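# Sakach Bench Rules kit, second edition: my review after a month of using it

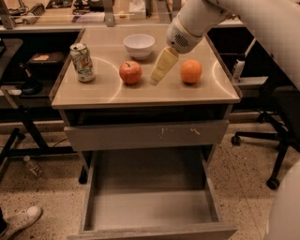 Laiba Virk told me before I'd even got the shrink wrap off that a rulebook for tabletop robot work was 70 dollars' worth of common sense, and that I could have had hers for free if I'd bought lunch. I still owe her the lunch, I think. But I've been using the Sakach kit since the start of March and I like it a lot more than I expected to, so let me go through it.

## What you get

A spiral-bound handbook (231 pages, and it lies flat, hooray), a box of 60 laminated rule cards, a wall chart, a roll of marking tape and a pad of tear-off run sheets. The whole thing is aimed at small groups who do pick-and-place and household type tasks with an arm on a small table. So, us! We do sponges and fruit and cans and drawers all day long, and most of the safety material I've been handed over the years was plainly written for people with a fenced cell and a forklift lane.

The handbook is split into before the run, during the run, and after the run, with a fat chapter at the back on writing your own rules. I'd start with that back chapter, weirdly. It explains how they decide what deserves a card and what doesn't, and once I'd read it I stopped arguing with the rest of the book quite so much.

## The good stuff

The cards are the best part by a mile. Each one has a single rule on the front in big type and a short "why" on the back. You pick the ones that fit your task, clip them to the ring, and flip through them before you start. Takes a minute once you're used to it. My favorites so far:

- **Say the task out loud before the arm moves.** I felt silly for two days and now I can't stop. Saying "sponge to the drawer" or whatever it is has caught a wrong task file more than once.
- **Open drawers go on the sheet.** If a drawer starts the run open, you write down which one and how far. We never used to do this. We'd write "drawer open" and then fight over it later, and when your cabinet has an upper drawer shut and a deep lower one pulled all the way out, "drawer open" is a pretty useless note.
- **Name the object, then its place.** Bowl, back center. Can, front left. It sounds fussy but it makes a reset so much easier for whoever has the next turn.
- **One voice calls stop.** Anybody can hit the button, of course, but one person per run owns the word. Yaw Alhassan got this one going in our group and it has cut down on the shouting.

I also really like how the book handles the floor. There's a full section on it! Feet, chair casters, cables, drink bottles. The rule is that you check the floor the same way you check the tabletop, every run, and you say so on the sheet. We were terrible at this. I went back through our own pictures with the floor card in my hand and found a water bottle lying on its side, a sneaker toe and a rolling chair near the cabinet, all in the same shot, so yes, we needed the section.

## The not so good stuff

The wall chart is a mess. They tried to get every card onto one sheet and the type came out tiny, and the color coding doesn't match the colors on the cards (the "during" cards are green, the "during" column is blue, why?). Ours is on the back of a door and I haven't looked at it in weeks.

The marking tape is just okay. It sticks, it peels off without leaving gunk, but it doesn't like curves at all. The handbook tells you to mark limits on the work surface and all of its drawings have straight lines and square corners. If you like arcs on your tabletop, as I do, you'll be drawing them yourself and the book has nothing to say to you. A half page on curved limits would have been so welcome.

Then there's the food thing. The book says to use dummy objects wherever you can, and it gives only one short paragraph to real food and drinks. Can it be a full can? Should you swap fruit out at the end of the day? Who tosses it? I wrote our own card for this with the blank ones in the box: cans get checked for dents before every session, fruit goes out on Friday, and anything that hits the floor is done for good. Fatima Shabalala thinks the dent part is overkill. We'll see who's mopping.

And my biggest gripe is with the section on people standing close by. It gives you one distance for everyone, whether you're resetting the objects or just watching, and that doesn't fit a small room. I like what the Dutau guide does much better, where each role has its own spot and you stay on yours till the arm is parked. Dutau is weak on almost everything else (the object section is two pages long) but it got that right.

## Compared with the others

I've now tried three of these. Dutau is cheaper and thinner and fine if you only need the people rules. Talpur is a subscription, all on screen, and it wants you to tick boxes on a tablet between runs. I gave it two weeks and I was ticking without reading by the third day. Paper cards slow me down just enough that I do read them. Your mileage may vary, and if you run a bigger group with lots of operators the Talpur log search is lovely.

One thing to know before you buy: none of these replaces the manual for your arm, or whatever your building or your insurer asks for. Sakach says so on the first page. Treat the kit as house rules. Good house rules, but still.

## Would I buy it again?

Yup. I'd skip the chart and pay for a second ring of cards if they sold one separately, and they don't, which is a bit mean of them. I emailed to ask and got a friendly reply that they're "looking at it."

Four out of five from me. It'd be four and a half with a food chapter.

**Edit, 2nd April:** a few of you asked about refill pads for the run sheets. They do sell them, under "paper goods" on the order page and not with the kit. Sobia Bhutto tried copying ours on the office machine and the checkbox column came out too faint to use, so I've ordered two packs.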